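Moving to a smaller place, one month in

I moved in October, from a two-bedroom on the edge of Rerkgate to a one-bedroom closer to the middle of town. A few people have asked how it's going, so I'm writing it down once and I can send them all here.

The short answer is that it's fine. The rent is lower, I can walk to work in 12 minutes, and the heat works. The old place had a boiler that made a noise like a dropped tray every morning at five, and I don't miss that.

The longer answer is that I had too much stuff, and I only found that out when I had to carry it. I had 40 boxes. I labeled them by room, which was a mistake, since the new place doesn't have most of those rooms. "Spare room" ended up being the label on ten of them, and those were the ones I opened last. If I did it again I'd write what was in the box and leave it at that.

Big furniture was easier than I thought it would be. I measured the doors and the stairwell before I signed anything, and I only had to give up the dining table and a bookcase. The table went to a family down the hall. The bookcase had been leaning since the last move and went to the dump.
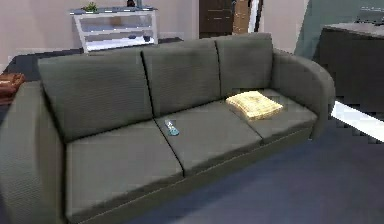
Kitchens are where I lost the most time. I had three colanders. I had a drawer of lids that fit nothing. I set a rule that anything I couldn't name a use for in the past year had to go, and I broke the rule for the waffle iron and the big stockpot. The stockpot has been used once since. The waffle iron is on top of the fridge.

I took four loads to the Koltico thrift store, which is open until six and has a side door where you can pull up and unload. They don't take mattresses, car seats or anything with a cord that's been repaired. They did take a box of picture frames I was sure they'd turn down. The other thrift store, on Lukumay Street, only takes clothes and books, and you have to call ahead. I went there without calling and had to drive home with everything still in the trunk.

Books were harder. I sorted them into read, not read and never going to read, and the last pile was bigger than I'd like. I kept the cookbooks with food stains on them and let the clean ones go, which seemed like a fair test.

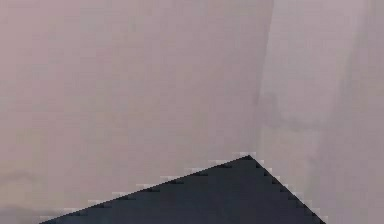 Storage is the other thing people ask about. I looked at renting a unit at Kaslow and decided against it. The price was all right for the first month and then went up, and I know myself. Whatever I put in there would have stayed until I moved again. Instead I got a set of low bins that slide under the bed, and the winter bedding, the tent and the good suitcase all went in. The closet in the hall holds the vacuum, the ironing board and the tool bag, with a little room left over if you stack things right.

What I didn't plan for was sound. In the old place the neighbors were on one side only. Now there are people above, below and on both sides – mostly quiet people, but somebody upstairs walks around in hard shoes until 10 at night. I bought a box fan and run it low. That took care of most of it, and I sleep better than I did with the boiler.

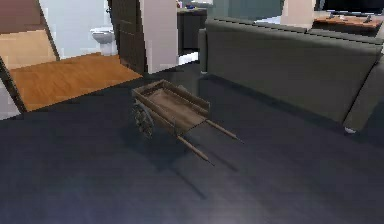 Paperwork took longer than the boxes. The change of address went through in a few days for the mail, but my bank sent a new card to the old apartment anyway, and the water company billed me for both places. I called, waited, and got one of the bills dropped. Keep the last meter reading. I had written mine on the back of a receipt and almost threw it out.

I still have three boxes to unpack. One is extension cords, one is tax records, and the last one says "spare room" and is pretty heavy. The bathroom also needs a hook on the back of the door, and the landlord says he'll bring one by.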